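Clínica Azevedo alarga consultas de higiene oral em Ukdale

14 de setembro de 2023

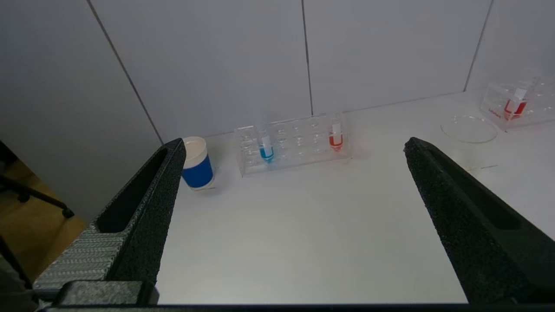 Segundo Denise Pearce, o intervalo de seis meses entre consultas deixa de ser regra fixa e passa a depender do risco de cárie e do estado periodontal de cada utente.

A Clínica Azevedo, em Ukdale, abriu um segundo gabinete de higiene oral e reviu o protocolo de seguimento dos adultos. A consulta passa a ter 60 minutos e inclui sondagem periodontal completa, registo do índice de placa e destartarização por ultrassons. O polimento só é feito quando há pigmentação extrínseca.

O novo protocolo foi testado a partir de junho com 574 utentes, de um total de 3544 inscritos. Os casos são distribuídos por 3 níveis de risco — baixo, moderado e elevado — e o nível é reavaliado em cada visita. No nível elevado, a chamada é trimestral; no baixo, anual.

O registo clínico passou para a plataforma Flikach, que guarda as medições por dente e por face e permite comparar sondagens sucessivas. As radiografias interproximais continuam a ser pedidas caso a caso, sem periodicidade predefinida.

A Hindutis, que assegura a esterilização dos instrumentos, mantém o contrato em vigor, com recolha diária. As marcações para o novo gabinete fazem-se por telefone ou na receção. Os utentes com consulta já agendada conservam a data e a hora — apenas a duração é ajustada.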